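Why Do Clothes Wrinkle?

Hi again, fabric detectives! Last week I left my favorite shirt in a ball at the bottom of my closet, and when I pulled it out on Wednesday it looked like a road map. So let's talk about wrinkles!

Start with cotton, because lots of shirts are made of it. Cotton comes from a plant, and if you could zoom way, way in, you'd find tiny chains lying side by side. The chains hold on to each other with weak little grips, a bit like kids in a long line holding hands. When you squash the cloth, some of the hands let go. The chains slide over, grab a new neighbor, and stay there. Hello, wrinkle!
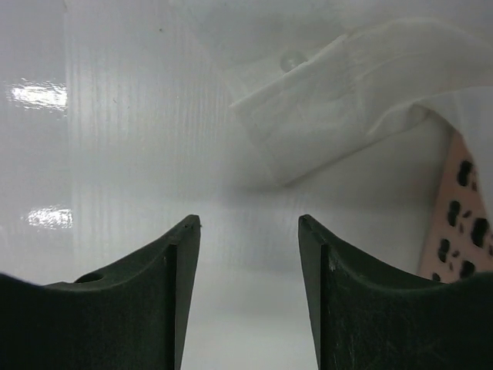

Now add water. Water sneaks in between the chains and makes it super easy for them to let go and slide around. So a damp T-shirt that dries in a heap will keep the shape of the heap (sorry, T-shirt). But the same trick works the other way too! Smooth out a damp shirt, let it dry flat, and the chains grab hold in their nice flat places. Steam from an iron does the same job, only faster, with heat helping the chains wiggle. Irons are for grown-ups, so go get one if you need a shirt pressed.

What about wool? Wool comes from sheep, and it's naturally springy. Each hair has little bends in it, like a stretched-out spring, so when you crush it, it tries to bounce back. Polyester is different again. It's a kind of plastic, and it hardly soaks up any water, so its chains mostly stay put.
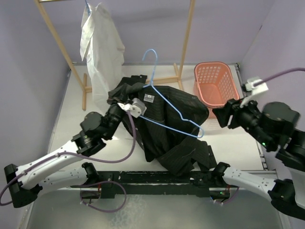 A pinstriped jacket and its light blue hanger.

Hangers help because of gravity. The cloth's own weight pulls down on it all day and all night, and small creases can slowly relax.

Want to try it yourself? Get 3 old cotton hankies. Wet them all and squeeze them out. Scrunch one into a ball, fold one into a neat square, and hang the last one up. Wait until they're completely dry (mine took 8 hours, and the ball was the slowest!). Then open them up and draw the lines you find. I'm still working on the one I scrunched, and it's got more lines than I can fit on my page!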